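스쿠눌렌, 델로브리지 물류 거점 확장 이전... 6월부터 본격 가동

보관 면적 2000제곱미터로 확대, 소형 부품 당일 출고 품목 484종

2025년 4월 15일

생활설비 부품 유통기업 스쿠눌렌(Skunulen)이 델로브리지(Dellolbridge) 물류 거점을 확장 이전한다. 오는 6월 정식 가동 예정. 기존 창고는 임대 계약 종료에 맞춰 순차적으로 비운다.

새 거점의 보관 면적은 2000제곱미터. 수도꼭지 패킹, 경첩, 문손잡이, 배관 이음쇠 등 소형 부품 중심으로 운영된다. 대형 품목은 당분간 기존 협력 창고에서 그대로 출고.

이번 이전으로 당일 출고 대상은 484종으로 늘어난다. 평일 오후 2시 이전 주문 건이 기준이며, 도서 산간 지역은 제외된다. 회사 측은 동네 철물점과 소규모 수리업체의 소량 주문이 꾸준히 늘어 낱개 출고 비중을 높이기로 했다고 밝혔다. 기존에는 묶음 단위 주문만 당일 처리가 가능했다.

거래처는 현재 약 600곳. 이전 기간에도 주문 접수는 중단 없이 진행되나 일부 품목은 출고가 하루 정도 늦어질수 있다. 지연 품목은 주문 화면에 따로 표시된다.

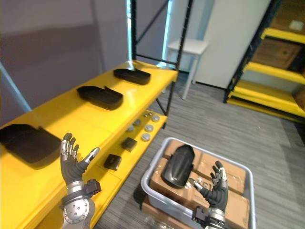
윗면에 검은색 트레이가 놓인 노란색 선반

보관 설비 공급은 필렉(Filleck)이 맡았다. 선반 배치와 통로 폭, 조명 위치까지 포함한 일괄 계약. 계약 금액은 양사 합의에 따라 비공개. 운송은 기존과 동일하게 에드워즈(Edwards)가 담당하며 집하 시간만 저녁으로 한 차례 조정된다.

포장재도 바뀐다. 소형 부품용 비닐 봉투를 종이 봉투로 교체하고, 완충재는 재사용 골판지로 전환한다. 단, 기름이 묻은 부품과 고무류는 품질 문제로 기존 포장을 유지한다. 봉투 겉면에는 품번과 규격을 지금보다 큰 글씨로 인쇄할 계획이다. 현장에서 작은 글씨를 읽기 어렵다는 거래처 의견이 많았다.

반품 주소도 달라진다. 가동일 이후 발송하는 반품은 반드시 새 주소로 보내야 하며, 구 주소로 도착한 물품은 재이송에 시간이 걸려 환불이 늦어질 수 있다. 새 주소가 인쇄된 반품 라벨은 거래처별로 우편 발송되고 홈페이지에서도 내려받을수 있다. 기존 라벨은 폐기 요망.

방문 수령 창구는 가동 첫 달에는 운영하지 않는다. 이후 일정은 추후 공지. 견적과 대량 주문 상담은 종전 담당 부서에서 그대로 받는다.

스쿠눌렌은 이번 이전과 함께 단종 부품 조회 서비스도 손본다. 오래된 수전이나 창호의 품번을 입력하면 호환 가능한 대체품을 안내하는 방식으로, 현재 일부 거래처를 대상으로 시험 운영 중이다. 정식 공개 시점은 미정.

문의: 스쿠눌렌 홍보 담당 부서
보도자료 내 제품 목록 및 세부 규격은 홈페이지 자료실 참조. 끝.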